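I Kept Notes on Our Electric Bill and I Still Don't Believe the Advice

Every March the same article comes back. You've read it. It has a stock photo of a hand holding a light bulb, and it tells you that you're throwing away money every month because of things you leave plugged in. The phone charger. The toaster. The TV with its little red light. Unplug them all, the article says, and watch your bill shrink.

I have been reading versions of this article for most of my adult life and I have never met anyone whose bill shrank.

So this winter, after a bill that made me put my coffee down, I decided to check some of it for myself. I'm not an engineer. I own a plug-in meter that I bought used from a man in Zekville, a spiral notebook, and a bad attitude. Our kitchen bill folder goes back further than I'd like to admit, which helped.

The bill that started it said 878 kilowatt-hours. We don't have electric heat. We don't have a hot tub. There are two of us, and one of us goes to bed at nine. I called the power company and a very polite person told me that the number was in line with homes like mine. I asked what homes like mine meant. She said homes in my area. I asked if she knew whether the homes in my area had hot tubs. She did not.

This is my first complaint, and I'll get it out of the way. The "compared to your neighbors" chart on the bill is useless. It has no idea who lives in the house, what they cook on, or whether somebody works from the spare bedroom all day with a space heater under the desk. It puts you on a little bar next to an "efficient neighbor" and lets you feel guilty. I have met my neighbors. I'd like to know which one is the efficient one. The family on the corner keeps their porch lit up like an airport.

I started with the chargers, since that's where the articles always start. I put the meter on the wall, plugged in a phone charger with no phone on it, and the display said zero. I left it overnight. Still zero. I assume it's using something, because physics, but my meter couldn't see it, and if it's too small for the meter then I'm not going to crawl behind the couch twice a day over it.

The toaster was also zero. The lamp was zero when it was off, which I'd hope. The TV did use a little on standby, and the cable box used more than the TV did, all night long, with nobody watching it. I would like to read an article about cable boxes. I suspect it would be short, because the only advice would be to get rid of the cable box.

Around this time I mentioned the project to Hsiu-ying Cheng, who used to do my taxes and is the only person I know who enjoys a spreadsheet more than a meal. She asked what I was leaving out. I said I wasn't leaving anything out. She asked how I was going to put a plug-in meter on the water heater.

Fair point. The water heater is wired into the wall. So is the range. The dryer has a plug the size of a fist and won't fit my meter either. In other words, the cheap little gadget everyone tells you to buy can only measure the stuff that hardly matters, and that explains a lot about the advice. People write about phone chargers because phone chargers are easy to unplug. The dryer is where the money goes, and the article can't very well tell you to wear damp pants.

Well, some of them do. I read one that said to hang everything on a line. I live in Skarnthorpe. In winter a shirt on the line here turns into a board. I tried a folding rack in the hallway for two weeks and what I got was stiff towels, fogged windows, and a spouse who asked, calmly, how long this was going to go on. The dryer went back to work on a Monday.

Now, the claims about timing. Our power company has a plan where electricity is cheaper at night, and they have been mailing us about it since fall. The letter says you can save by "shifting everyday tasks." I read the fine print, because somebody has to. The night rate is lower, yes. The late afternoon rate is a good deal higher than what we pay now, and late afternoon is when I make dinner. For the plan to come out ahead, I'd have to move a large share of our use to after nine at night. I'm supposed to roast a chicken at ten? Run the washer while we sleep, in a house where you can hear the washer from every room? It may work fine for people with an electric car to charge. We don't have one. The letter didn't ask.

I ran our old bills through Hsiu-ying's spreadsheet, guessing as best I could at what we use when, and the plan came out slightly more expensive. She warned me that my guesses were doing most of the work there. I wrote that down too. If I'm going to be rude about other people's numbers I should say that mine are soft.

Then there is the business of refrigerators, where I have read more confident nonsense than on any other part of the subject. Keep it full, because a full fridge holds the cold. Don't overfill it, because the air has to move. Vacuum the coils every month. Put jugs of water in it. Never stand there with the door open, which my father shouted at me through my whole childhood as if the house would go dark.

The coils I'll grant. Ours were disgusting and I cleaned them. I can't tell you what it saved, because I didn't measure before, and neither, I notice, did most of the people who give percentages. The jugs of water I'm less sure of. You have to cool the jugs in the first place. As for the door, I tried a week of being careful and a week of being normal and the meter readings were so close together that I wouldn't bet a sandwich on the difference. The kitchen was a bit warmer one of those weeks. The holidays were in the other one. A home test like that has so many holes in it that I'm embarrassed to bring it up, but it's still more than I found in the article that told me to do it.

What did show up was the second fridge. A lot of people I know have one somewhere, in a basement or a garage or a den, and it's usually the old one that got moved when the new one came. Ours was in the garage, an Alarcón older than our marriage, holding half a case of seltzer and a jar of pickles. It ran almost all the time. The compressor would stop, think about it, and start up again. Of everything my meter could reach, it was the worst by a mile. We unplugged it, propped it open so it wouldn't stink, and called the county to haul it away.

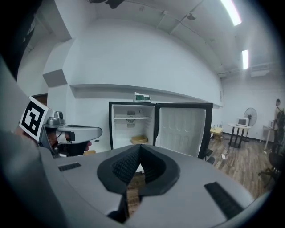
Mini fridge with the door open.

The obvious question was whether to replace it with one of the small ones. The salesman at the appliance place in Cirnley thought so. He told me a mini fridge "uses next to nothing," so I asked to see the yellow label. The little one on the floor did use less than our garage antique. But for the amount of food it would hold, it was a poor deal next to a normal refrigerator, and I gather that's common with small ones. Small doesn't mean cheap to run. He said most customers don't look at the label. I believe him.

We didn't buy it. The seltzer moved to the kitchen and I lost an argument about shelf space.

I should say something about the smart plugs, since I get asked. A smart plug lets you turn a lamp off from your phone. It also stays on itself, all the time, listening for your phone. For a heater you always forget, maybe. For a lamp with a modern bulb in it, you're spending money to save pennies, and you'll have to set up an account and agree to something. I've turned lamps off with my hand for years and never needed a password.

Same goes for the whole-house "power saver" boxes you see advertised late at night, the ones you plug into any outlet. A cousin of mine bought one. I'd stay away from anything that promises to cut your bill by going into an outlet and glowing.

Where did we end up? The bill for the last full month was lower. I'd love to take credit. The garage fridge is gone, and that's real. It was also a milder month, and we were away for 6 days of it, and I'd turned the water heater down a notch after reading the manual, so I can't tell you how much belongs to which. The person who writes the next article would put the whole drop down to unplugging the toaster.

If you want my advice, and you should be as suspicious of it as I am of everyone else's: find the oldest thing in the house that makes cold or heat and look hard at that. Read your rate plan all the way to the back page before you switch. Skip the neighbor chart. Leave the phone charger where it is.

Next I want to look into whether our windows are as bad as the window salesman says. He quoted me a number over the phone, without seeing them, and he was very sure about it. If anyone reading has had theirs replaced and kept the bills from before and after, please write to me. Bills, please, and the same months if you've got them.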